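Why does my defensive rating not match the league site?

Posted by Catherine Gunn in Basketball Stats Help

I keep the book for Surton in a regional men's league. The league site, which runs on Jevetgate, lists us at 98.4 points allowed per 100 possessions. My spreadsheet gives 101.2 from the same box scores. Points allowed match exactly. The only thing that differs is the possession count: Jevetgate has 1,639 for the season to date and mine is lower. I use field goal attempts minus offensive rebounds plus turnovers plus 0.44 times free throw attempts. Which number is right, and is there a setting I am missing?

Mimoza Radulović

Neither is exact. Both are estimates unless somebody charts every possession by hand. The gap has two likely sources.

First, check which team's possessions you are dividing by. Your formula applied to the opponent's line gives opponent possessions. Many sites run it on both teams and average the two. The counts for one game should be within a possession or so per period, so a large gap over a season means a box score error somewhere, usually team rebounds.

Second, team offensive rebounds. If a missed shot goes out of bounds off the defense, the offense keeps the ball and the possession continues. Some scorers log that as a team offensive rebound and some log nothing. If your sheet subtracts team rebounds and the site ignores them, your possession total comes out lower and your rating comes out higher, which is the direction you describe.

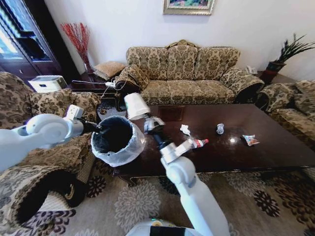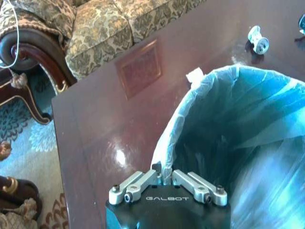 Does the 0.44 need to change for a league that shoots one-and-one free throws?

It should be recalculated. The coefficient stands for the share of free throw attempts that end a possession. A missed front end of a one-and-one uses up one attempt where a two-shot foul would have used two, so the share goes up. College work often uses 0.475. If you have play-by-play for even a few games, count the trips that end a possession, leave out and-ones and technicals, and divide by total attempts.

Shi

just use what the site says, everyone else in the standings is measured the same way so it evens out. we had this argument at Cundthorpe and gave up

Mimoza Radulović

That holds for ranking teams if every scorer logs team rebounds the same way. They often don't. Compare the team rebound column for your home games against your away games. If one is full of zeros, that is the problem, and the fix is to drop team rebounds from your sheet for all games and then rerun the season.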